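**June 4, 2026**

# Clelodix publishes setup and care routine for its Stakari tabletop cell

Clelodix has released the routine its technicians use to set up and look after the Stakari cell, an arm and two-finger gripper mounted over a slotted aluminum table. It takes 40 minutes and replaces a longer procedure written last October.

## Gripper check

With the arm parked above the mat, the technician looks over the fingers, the flange and the cable at the wrist. Screws on the gripper mount are checked by hand. 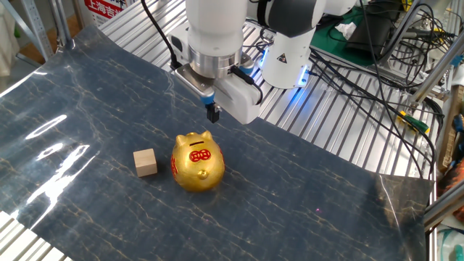
## Position check

A wooden cube and a gold piggy bank serve as the test objects. The arm is brought down by the cube at low speed, and the height is saved.

"The shiny one shows us problems the cube doesn't," said Ayantu Endale, service lead at Clelodix.

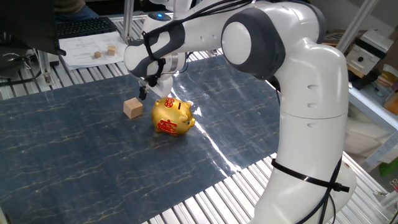 *Page last changed: Thursday, 9:15 a.m.*

Cables get their own step. Straps and ties along the arm are checked every 800 hours, and any cable that pulls tight when the wrist turns is strapped again with more slack.
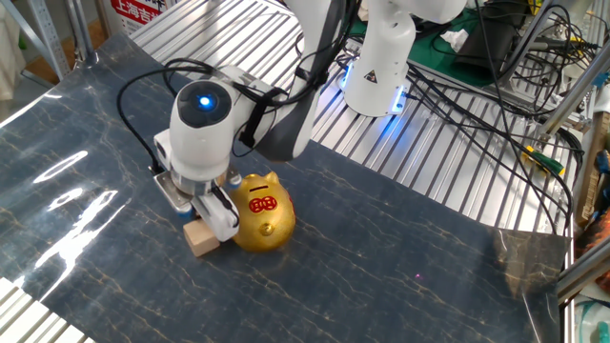

**Category: Service and Maintenance**

The routine is free to Stakari owners. Printed copies can be ordered from the Tierney office.

Press contact: Ayana Woldemariam, Clelodix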